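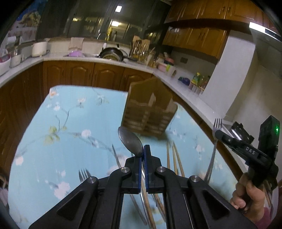
Sorting cutlery with two hand-held grippers, one holding a spoon and the other a fork.

Revised rules for home recording sessions

The handling rules for hand-held gripper work in private kitchens have been revised and take effect on 21 May 2020. They apply to all crews at Cevbridge and Zerkari, and to anyone recording for the Mahama task set. The old sheet from December should be thrown out. A few people are still working from it, and the numbering no longer matches.

The main change is in how an item is gripped. Spoons and forks are to be taken by the neck or the handle, with both pads in contact before the lift. Do not close the jaws on the bowl of a spoon or on the tines of a fork. If the item turns in the jaws, put it down on the table and take it again. Do not correct it with your free hand, even when that would be quicker. A take with a bare hand on the item has to be marked as failed, and we lost 21 of them that way in the last batch from Zerkari.

Two-gripper tasks now have their own section. Only one gripper enters the holder at a time. The other one stays over the table, holding its item still, until the first is clear. Where two people share a task, they agree on who goes first before recording starts and keep to that order through the whole take.

Chopsticks are counted as single items and are placed one at a time. We had several questions about picking up a pair together. Please don't, for now. The label list has no entry for it.

Tablecloths are allowed, patterned ones included. The cloth must lie flat where the jaws will touch down. Ordinary things on kitchen counters may stay where they are, but letters, medicine and family photographs should be moved out of view with the householder's agreement. Stoves stay off for the whole session. Kitchen knives with a sharp edge are not part of any cutlery task.

Pads are to be wiped between homes and replaced after 700 grips or at the first split in a rib, whichever comes first. Write the change in the pad log with the gripper number. A session should stop after 210 takes, and each operator gets a break of at least 3 minutes between blocks.

The full text is in the Prerkska folder under Handling. Crews that have already booked homes under the old rules can keep their bookings but should read the two-gripper section before they go. Corrections and questions go to the session desk.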